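Search articles Enter keyword

What Fails First in a Storage Basket

In a woven basket the rim usually goes before the walls. Lifting one by the edge puts the full load on the lip, and loosened strands there let the upper rows spread. Birger Haugland, who repairs baskets in Plalholm, has logged 444 jobs. Of those, 38 needed new corners; most of the rest were rim work.

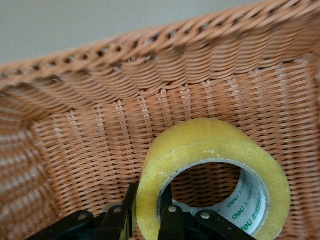 Rolled rim over an over-and-under weave, with paler vertical stakes.

A thick rim spreads the load over more stakes. Haugland checks the stakes at four points, pressing each with a thumb just under the braid. Movement at the corner seam means the side wall is carrying weight it should share with the back. He rejects glue for either fault and reweaves from the nearest sound stake.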